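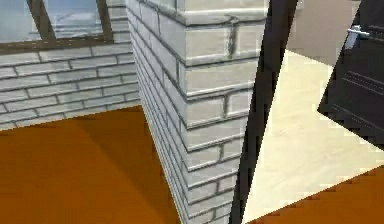 In Defense of the Slow Goodbye
Why I think leaving a party should take as long as it takes

My wife and I have been having the same friendly argument for 19 years, and it goes like this. She stands up at a dinner, says thank you, puts on her coat and is in the car with the heater running. I stand up at the same moment, and three quarters of an hour later I am leaning on somebody's kitchen counter hearing about their brother's divorce. She thinks this is rude to the hosts. I think it may be the best part of the whole evening, and since she has been kind enough to let me have the last word on paper, I'd like to use it.

I grew up in a family of slow leavers. My grandmother would announce that we were going, and that was a signal for the adults to start talking for real. There was a goodbye at the table, another in the hallway, another on the porch, and then a long one through the car window with the engine on (gas was cheaper then). As kids we hated it. We sat in the back in our winter coats and cooked. But I could tell you a great deal about my relatives today, and most of it I learned from the back seat with the window down.

I do know the case for the fast exit. My friend Jalen Alcantara is a great believer in it. He once vanished from his own birthday, and we found out when somebody went to cut the cake. Jalen says that people are tired, that hosts have dishes and work in the morning, and that a long farewell holds everyone hostage to whoever has the most stamina. He's right about the dishes. I have tried to make up for it over the years by drying while I talk, and I would recommend that to anyone who shares my condition.

What I can't agree with is the idea that the goodbye is only a formality, a kind of toll you pay at the door. Something loosens in people once the evening is officially over. Nobody has to be interesting anymore. The host has stopped worrying about the roast, the guests have stopped sitting up straight, and you can finally ask the thing you came to ask.

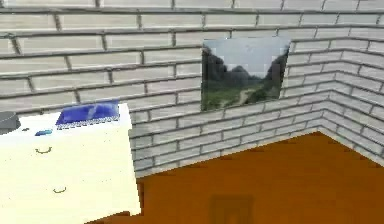 I saw this most clearly at a dinner in October, a few years back, when Kobe Van Acker had us over. Kobe is a reserved man. All through the meal he talked about gutters, and I talked about gutters too, as a good guest should. It was only when I had one arm in my jacket that he mentioned his father had moved into care that week. We stood there another hour — I never did get the other arm in. If I had been quick about it, I would have gone home knowing a lot about downspouts.

Now, I'm willing to accept some limits. If the host has turned off the porch light, go. If there is a baby in the house, go, and whisper. If you have said "well" and slapped your knees 3 times, you have used up your share and you should let the others have a turn. I have broken all of these rules and have been forgiven, mostly because my wife sends a nice note.

But I would ask the fast leavers to try it once. Pick a house where you like the people, get up when you normally would, and then dawdle a little over your scarf. Ask about somebody's mother. My wife tried it last spring at her sister's place, as a favor to me, and I ended up being the one who waited in the car.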